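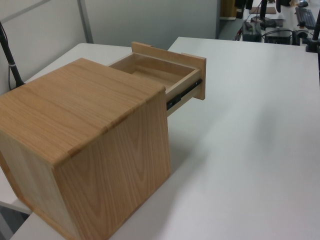

February, power bring-up of the second Sunham board. Goal for today was leakage and active power of the 16-core cluster at the low-voltage corner, body bias off, then a first look at the bias sweep. Bench supply goes through the Rácz shunt box as before, sense wires twisted and kept under 300 mm. One note on naming: in the log files "drawer" now means the shared scratchpad bank and "cabinet" the cluster around it. An open drawer is a bank left powered with nothing stored in it, and the scripts use the same words, so please don't rename them halfway through a run.

Cluster idle, clocks gated, all banks retained: 364 µW. The Trarach model gives a lower figure at the same corner. I suspect the level shifters on the bank boundary, which the model treats as ideal. Not checked yet.

Active run was the convolution kernel, 3,000 iterations per point, inputs fixed so the toggle rate stays comparable between points. First pass thrown away: the trigger line was on the wrong header pin and half the window covered the boot code. Second pass fine.

Observations:
Bank conflicts go up sharply once the filter rows are aligned to the bank width. Padding each row by one word fixes it, at the cost of a slightly awkward DMA descriptor.
Barrier wake-up is slower than in simulation. Cores 0 to 7 come back together, the upper half a few cycles later – same pattern on board one.
Waking an empty bank costs nearly as much as waking a full one. Retention only pays for itself if the idle gap is long.

Bias sweep started at 16:00 and stopped at the third point. Gotness driver drops the serial link when the bias rail steps by more than one code. Worked around it with single-code steps and a short delay. Slow, but it holds.

To do: rerun idle with the level shifter supply split off, resistor is on the board but not populated. Put the padded layout into the kernel build. Send the raw traces to the Trarach people once the file headers are corrected – time base is still in samples.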